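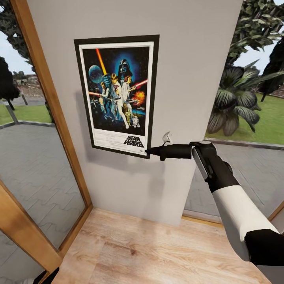

Skirwood Wavero motorsport racing seat

Reviewed for the shop by Njoroge Muriithi
Page updated 09/01/2025

Skirwood calls the Wavero "the seat that finds you time". We doubt it. A seat doesn't find anybody time, and a driver who has been sliding about in a worn-out bucket will go quicker in almost any new one that fits. What we can say is that this is a decent fixed-back shell for club racing and track days, sold with more noise than it needs.

The shell is glass fibre with a black gel coat. It comes in one width, and Skirwood says that width suits "all drivers". It doesn't. Kanini Lyimo, who is slim, needed pads at both hips before she stopped moving in the fast corners. Saulius Mets is a good deal broader and got out of it after 10 minutes. If you can, come and sit in one before you order.

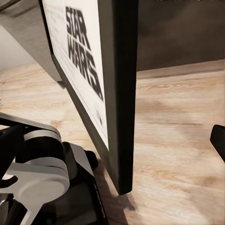 The shoulder wings are better. They hold you well through long bends and still leave room to work the wheel, which the older Lopes seat never managed. The harness slots are cleanly finished, with trims that stayed put when we pulled at them. The head area is open, so you keep your view to the side, but anyone wanting proper side support for the helmet should look elsewhere in the range.

What about the weight? The brochure gives 9 kg. It leaves out the side mounts, the bolts and the cushions, all of which you will be carrying round with you. Ask for the full fitted figure when you compare it with other makes. Most of them play the same game.

Then there is the "heat-shedding" cover. Chia-hao Mok used the seat all through May and came in with his back soaked every time, just as he did with his old one. It is a hard-wearing cloth and it brushes clean easily. I'd leave it there.
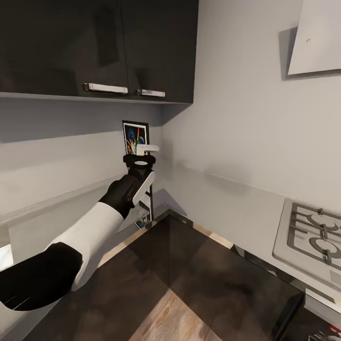 What you get

Shell with cover fitted
Base, back and leg cushions
Harness slot trims
Fitting sheet (one page, small print, poor drawings)

Side mounts and runners are sold separately. The Jindora steel mounts fit without drilling. Check the rules for your own series before you buy, and look at the date label on the seat when it arrives, as some scrutineers will turn away an older one whatever state it is in.

Price and delivery

Seat: £408
Jindora side mounts, pair: see the mounts page
Delivery: free on orders over £300, mainland only

Unused seats can come back in their original box. Once a seat has been bolted in, we can't take it. For fitting questions, ask for Tatu Gachanja at the parts counter.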